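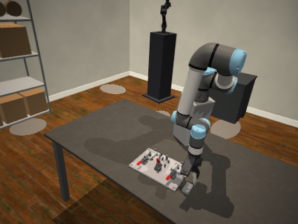
Clamp cell, start pose. Mivudwood demo set, pre-recording check.

1. Joint limits and reset pose: OK. Overview and wrist views load together.

2. Contact at clamp body: OK with comment. Finger pads pass through the
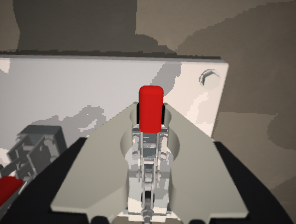

linkage by a hair if the grip closes at full speed – cap the speed at 56 percent.

3. Episode count: 200 planned, 89 accepted.
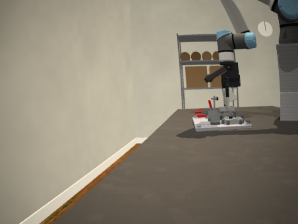
Scene variation is checked per batch. Seeds must change light and clamp state. With one red handle up and two lying over to the left, the state label has to list each clamp separately. Fix before export.

4. Block pick, open-gap start: OK. Seed 2443 logged.
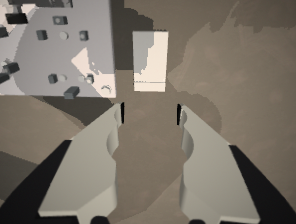 Shaikh replied that rejected episodes should be kept in their own folder, unlabeled, until the Zivham export is signed off.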